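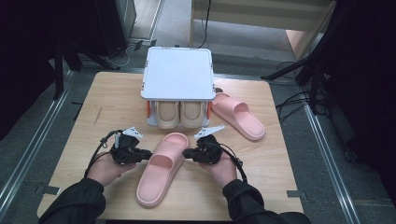

A pink slide sandal on a light wooden table.

Where does the rain go?

When rain falls on a forest, most of it soaks into the ground. Soil and roots hold the water and let it out slowly. Streets, roofs and parking lots can't soak up water, so the rain runs off them.

This water is called runoff. It flows along the curb and drops through a metal grate called a storm drain. Under the street, pipes carry it to the nearest stream. In Rindwood, the pipes end at Barros Creek.

In many towns, storm drain water is not cleaned first. Whatever the rain picks up goes along with it: oil drips, litter, soap, dog waste. Dog waste carries germs that can make people sick and make a creek unsafe for wading.

What is a watershed?

A watershed is all the land that drains to the same stream. You live in one, even if you can't see any water from your house.

What you can do

Pick up after your dog and put the bag in the trash.
Sweep grass clippings back onto the lawn.
Ask an adult to wash the car on grass or at a car wash.
Stay out of the creek for 2 days after heavy rain.

Written by Mafalda Coelho. Updated 01/04/2023.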